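right, thread about the button tray because three people asked and I keep giving half answers in replies. typing this while the kettle goes

so. it's a red plastic tray. raised rim. five big dome buttons, the chunky sort you whack with a flat hand. the rest of the space is for bits and bobs that change every week or so

use: rainy afternoons, mostly. kids press, kids shout, kids move on to the bits. I get to drink something hot. that's the whole theory

the buttons. mine came in a mixed bag from Ramura, the toy library place, when they were clearing out their August stock. no box, no instructions. 4 quid the lot. I'd have paid more, don't tell them

colours: pink, red, orange, yellow, green. black bases on all of them. the red one nearly vanishes on a red tray, which I thought was a mistake and now quite like, the little one has to hunt for it

someone asked do I glue them down. no. tried sticky pads, they picked the pads off and ate half of one (fine, was fine, rang the helpline anyway). now they just sit there and slide about a bit

the tray matters more than you'd think tho. had a smooth one before, from Rorier, and everything skated to one end the second anybody leant on it. this one has a cross hatch sort of texture on the floor. get one with texture

and get a rim!! learned that with dried peas. 116 peas under the cooker, I know because the eldest made a chart
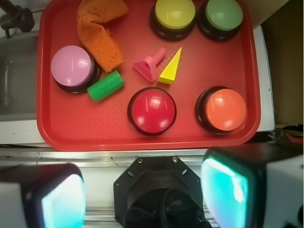
ok kettle done. the bits. current lot is a green cylinder, a yellow wedge, a pink toy screw and the orange cloth

the screw is the favourite by miles. it's got a proper thread on it and they run a thumbnail up and down making a zip noise. forever. for the entire length of a phone call to the gas people

wedge gets stood up as a mountain or a roof or cheese. depends on mood

cylinder came out of a block set we lost most of in the move. rolls off, gets put back, rolls off. they think this is hilarious every time

cloth is for hiding things under. yes it's grubby. it goes in with the towels and comes out looking more or less the same, I've made my peace with it. any old rag does, but something with a bit of a rough weave is nicer to grab than a flat tea towel

where we do it: on the counter by the sink. tried the floor first but the dog. tried the table but then it has to come off for tea and there's a row. counter means they stand on the step and I can do the veg next to them

also if you swap the bits for wet stuff (sponges, cups, a spoon) you just tip the tray in the sink after. buttons OUT first obviously. I say obviously. I did not do this the first time

games, since somebody wanted actual games and not just me waffling:

colour call. you shout one, they hit it. then they shout and you hit it and get it wrong on purpose. big laughs

swap. cloth over the bits, take one away, cloth off, what's gone. started with two bits and worked up. four is hard going for a 3 yr old, dont rush it

deliver. "screw to the pink button please". they carry it over and park it next to it. ours does a beeping lorry noise, optional

copy me. press two, they press the same two. press three, chaos

cost if you're starting from nothing: there's a posh ready made set on the Blöndal site for 138 and I just. no. tray and odd buttons from a toy library or boot sale, bits from whatever drawer you've got. do check for anything small enough to swallow, I bin those straight off

storage: tray slides down the side of the fridge. buttons live in the old Varnunau biscuit tin. bits live wherever the toddler has decided, currently a welly

cleaning: damp cloth (not THAT cloth) round the domes. the shiny caps show every fingerprint, I stopped caring by the second week

oh and someone asked about noise. it's not silent. clack clack clack. put a folded towel under the tray if you've got neighbours below, takes the edge off

will do the next lot of bits when I swap them, thinking pegs and a jam jar lid. going now, somebody has found the step and the biscuits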